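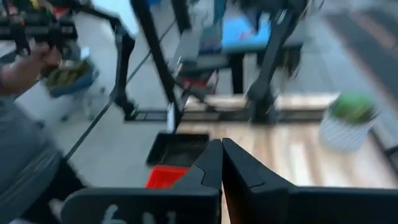 Tray and red container, Luvine.

Skirnora Household Support Programme
Progress report to the Baudry Fund, period ending August
Prepared by Parvathi Amin, Programme Manager

Purpose of the report

The Fund has asked for an account of work done in the second period of the grant, together with any changes to the plan agreed at the outset. The programme helps people moving into a first settled tenancy in Flastitz and Luvine to set up and run a home. It covers paying bills, dealing with a landlord, storing food and belongings, and getting to know the neighbourhood.

Work completed

By the end of August, 70 households had joined the programme. Most were referred by housing officers, although a growing share came after hearing of it from a neighbour. Each household is given a named support worker, who visits in the first week of the tenancy and agrees a short written plan with the tenant.

The home management sessions at Luvine have run as planned. Nandini Annamalai rewrote the session on household bills after tenants told us that the old version assumed a bank account and a fixed meter, neither of which could be relied upon. The new version begins with prepayment and moves on to direct debit later. Attendance at this session is now the highest of any we offer.

The storage session has been moved to follow the one on food, as many of the Flastitz flats have a single cupboard for both. Tenants are encouraged to keep papers, medicines and cleaning products apart from the first day.

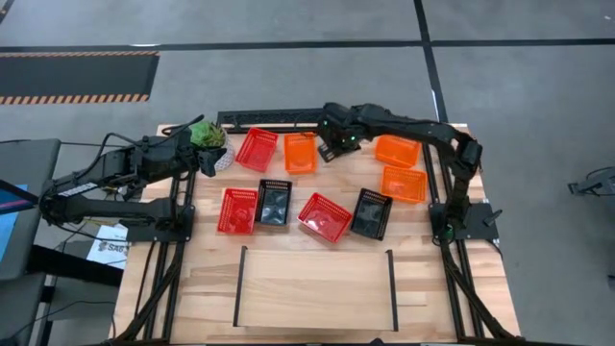

Small mesh baskets in red, orange and black, with a potted plant.

Advice on repairs has taken more staff time than expected. Damp was the most common complaint in the Flastitz blocks, followed by faulty window catches. Teodoro Magbanua has agreed a standard reporting letter with the landlord, and tenants may now send it themselves or ask us to send it on their behalf. We can't yet say whether repairs are being finished sooner. The landlord's own figures are expected in the next period and will be passed to the Fund once they have been checked.

Staffing

Toivo Lehtinen joined as support worker for Flastitz and has taken over the evening visits. One part-time post at Luvine remains vacant. It has been advertised twice, and the hours have been changed to suit applicants with school-age children. 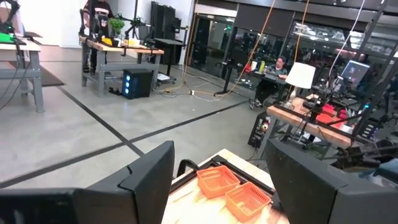
Reading time: 3 minutes

Spending

Spending is within the agreed budget, with two exceptions. Interpreting costs were higher than planned, and the travel line was underspent while the Luvine post stood empty. With the Fund's consent, we propose to move £500 from travel to interpreting. No increase in the overall grant is sought.

Matters for decision

The Fund is asked to approve the transfer set out under Spending, and to confirm that tenants who move between Flastitz and Luvine may stay with the same support worker until their plan is finished. The present agreement treats the two areas separately, and three households have had to change worker part way through.

Next period

A follow-up call will be made to every household six months after moving in. Tharindu Pramanik will lead on this and is drafting the questions with a small group of tenants. Questions on the report should be sent to the Programme Manager.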